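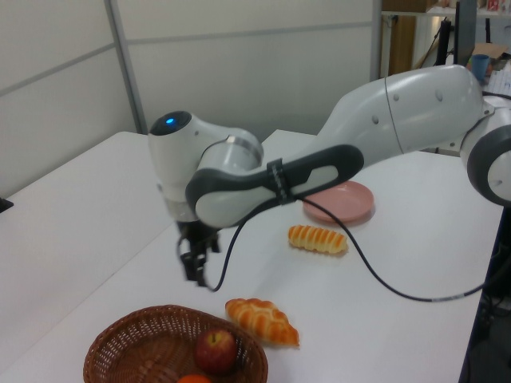

Kindex Library Catalog: Service Desk Record
Subject: Hold notices not reaching patrons at Trullport Branch
Status: Resolved, monitoring through the end of April
Priority: 2

Reported issue
Staff at the Trullport Branch reported that patrons were not receiving email notices when reserved items became available. Items were expiring on the hold shelf before pickup. Printed slips and text message notices were not affected.

Initial review
The Service Desk confirmed that the catalog was creating notices on schedule. The outgoing mail log showed 80 messages prepared in the morning batch. Of these, 26 were returned by the receiving mail systems as unverified senders. The remaining messages were accepted. Radenus Branch uses the same batch schedule and had no returned messages.

Steps taken
9:40 a.m. Compared notice settings for both branches. The Trullport reply address still used the retired Kincaid mail domain.
10:15 a.m. Updated the reply address and saved the branch profile. A test notice was returned with the same error.
11:05 a.m. Found that the notice template held a separate copy of the old address. Corrected the template and restarted the mail queue.
11:30 a.m. Sent test notices to two staff accounts. Both were delivered.
1:20 p.m. Resent the returned notices. No further errors were logged.

Action required by branch staff
Please extend the pickup period for all affected holds. The list is available under Reports, Holds, Returned Notices. Fines must not be charged for holds that expired during the outage.

Patrons who still do not receive notices should first confirm the email address on their account. If the address is correct, reply to this ticket with the hold number. Do not include library card numbers in the reply.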